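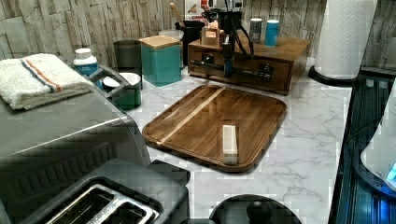 Glossy cutting board with a raised lip: strip it or leave it?

Posted in Kitchen > Wood and Countertops
July 23, 2021

drusberg_lane

I have a walnut brown cutting board with rounded corners, a raised lip all the way around and one lighter stripe of wood running across a corner. It sits on the counter near the toaster and it has a shiny finish on it. It was a gift and there was no card or paper with it, so I do not know what the finish is.

I used it as a tray since January. Now I want to cut on it, mostly bread and fruit, maybe an onion. My two problems are:

The shine. If I cut on it, will the finish chip off into the food? I tried mineral oil on the back and it just sat on top, I wiped it off the next morning and the paper towel took all of it.

The lip. My bread knife hits it at the end of the stroke. I can turn the loaf but then the crumbs go everywhere anyway.

I also have a little block of pale wood, the size of a stick of butter more or less. I would like to use it as a test piece before I sand anything I care about. Is that any use if it is not the same wood?

Counter is white with gray veins and it shows every crumb, so I would like to keep the lip if there is a way. I have sandpaper in the garage, 70 grit I think and some finer stuff with no number left on the back. No power sander.

Thanks for any help.

Gunnlaugur Bach

Oil sitting on top overnight means there is a film finish on it. Varnish, lacquer, polyurethane, could be any of them. Bare wood or oiled wood would have taken at least some of it in. So you have two choices.

Choice one, leave it as a tray. A film finish is fine for serving bread, cheese, mugs, whatever. Most of them are considered safe to put food on once they are fully cured. What they do not like is a knife. The blade goes through the film, water gets in under the cut, and you get whitish patches and then flakes. I would not cut on it as it is now.

Choice two, take the finish off and oil it. Do this by hand with what you have plus a couple of sheets from the hardware store.

Do not start with the 70. It will leave scratches that you will be chasing for a week, and the lip makes it hard to sand straight in the corners. Start at 120 and see if it cuts through. If it clogs up right away, use a card scraper for the flat part and go back to the paper after.

Sand with the grain. Where the light stripe crosses the dark wood the grain may change direction, so go easy there. Also wipe the dust off often around the stripe. Dark dust rubbed into pale wood makes it look dirty.

For the inside corner of the lip, wrap the paper around a piece of dowel or the handle of an old wooden spoon. Your fingers will dig a groove.

When the shine is gone everywhere, go to 180, then 220. Wipe with a damp cloth, let it dry, the surface will feel fuzzy. Sand lightly with the 220 again. Then mineral oil, let it soak, wipe, repeat until it stops drinking it. Mine took 6 coats.

On the test block: it will not tell you anything about how the finish comes off, because it does not have that finish on it unless somebody put it there. It is good for getting a feel for the paper, and you can wrap the paper around it and use it as a sanding block. That is what I would do with it.

Wear a dust mask. Walnut dust bothers some people, and if you do not know what the finish is you do not want to breathe that either.

zistell41

just get a second board for cutting. I have a plain maple one I paid almost nothing for and the nice one stays out for looks. boards with a lip are annoying to cut on no matter what you put on them, you already found that out with the bread knife. you can set a thin flat board inside the lip if it fits, then the crumbs stay in and the blade clears the edge

dont put either one in the dishwasher

drusberg_lane

Thank you both. I measured inside the lip and a small flat board would fit with a bit of room left over, so I am going to try that first. If I don't like it I will get the 120 and do the sanding.

Gunnlaugur, one more thing, do I have to do the back too or can I leave the finish on that side?

Gunnlaugur Bach

Do both sides. If one face is sealed and the other is open, they take up moisture differently and the board can cup. Stand it on edge to dry after washing so air gets to both faces.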